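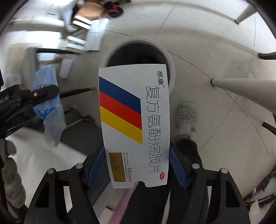

Home Opinion Health Travel Archive Subscribe

Read the Leaflet Before You Need It

October 17, 2024

When I moved to Stuvutdale I brought with me one suitcase of clothes and one bag of medicines. My mother had packed the bag. There were tablets for cold, for stomach, for sleeping on the bus, and a cream for which I never learned the purpose. All of them had names I knew from childhood, written in the letters I knew from childhood. I felt very rich with this bag.

I want to write about the paper that comes inside the box. In my opinion it is the most important text that most families own, and it is the worst written one. I also think we, the people who live between two languages, have a special duty to complain about it, and I will try to do this politely.

In April I had a bad cold. My own supply from home was finished, so I went to the pharmacy and bought what the shelf offered. It took me a long time to choose. The boxes had words such as "day," "night," "severe" and "max," and these words tell me how the seller wants me to feel. They do not tell me what I will swallow. The names of the ingredients were there too, but on the back and in letters so small that I took a picture with my phone and made it bigger. I was forty-six years old at that time and my eyes were not terrible.

At home I opened the leaflet. It unfolded, and it unfolded again, until it covered half of my kitchen table. I have the habit of counting words, because I did translation work for many years and was paid by the word. The part about how to take the medicine had 379 words. In this part the dose for an adult was mentioned in two places. Between them was a long paragraph about children, which I had to cross like a river to reach the other side.

A person with fever does not read 379 words. I am sure that the people who write such leaflets know this, because they also have fever sometimes. They write for another reader, who is a lawyer and is healthy.

I do not want to say that warnings are useless. A cold medicine is a serious thing. Many of them contain several drugs together, and one of these is very often a painkiller that people also take separately for headache. If you take the cold tablet and then the headache tablet, you may take the same drug twice and not know it. This can hurt the liver. It is a simple fact, and it should be the first sentence on the paper, in big letters. In my leaflet it was in the fourth column, after the advice about storage.

For people like me there is one more difficulty. The same drug can have two names. The common painkiller which Americans call acetaminophen is called paracetamol in a great part of the world. I know neighbors who speak English better than I do and have never heard that these are one thing. They keep a box from the old country and a box from the new country in the same drawer, and they believe they have two different medicines. When one does not help, they take the other. I was doing it also, for the first winter.

My friends at home ask me why I do not simply use the translation on the phone. I use it. It is good for menus and for letters from the school. With medicine I have had less luck. I once translated a leaflet from a firm called Bidik, for a cough syrup, and the phone told me to take it "on the empty belly of the evening." It was nice as poetry. I still did not know if this meant before dinner or before bed, and I went to sleep coughing.

What would be better? I have thought about this more than is normal for a person outside the profession. I would like one small card in each box, with the same order of information every time: what is inside, how much, how often, what you must not mix with it, when you must see a doctor. The long paper can stay behind the card for those who want it. I would like the ingredient to be printed on the front as large as the brand. And I would like the letters to be of a size which a grandmother can read without help.

In Maldonado Street there is a pharmacy called Wisura where they do a part of this already, by hand. The woman at the counter writes the ingredient with a thick pen on the box and draws a sun and a moon for the hours. It takes her perhaps one minute. I walk past two other pharmacies to go to this one, even in the rain. She also asked me, the first time, to bring everything from my drawer, and I came with my mother's bag. We put it all on the counter. Some of it was expired by four years. She asked what each thing was for, and I had to tell her about the cream that I did not know. She did not laugh. She read the tube with a magnifying glass and said that if neither of us could say what it was, it should not go on my skin.

I was a little sad to leave the bag there. A medicine from home is also a kind of letter, and you want to keep it even when you cannot use it. My mother still sends me tablets, and I still thank her. But now I ask her to say on the telephone what is in them, slowly, and I write it on the box in both languages before I put it in the drawer.

If you have a drawer like mine, please look in it this week, while you are healthy. Take out the papers and read them with your glasses on. What you cannot understand, carry to the pharmacist and ask, and do not be ashamed of your accent when you ask it.

Shares 46 | Comments 4

Contact us | Copyright 2024 | Back to top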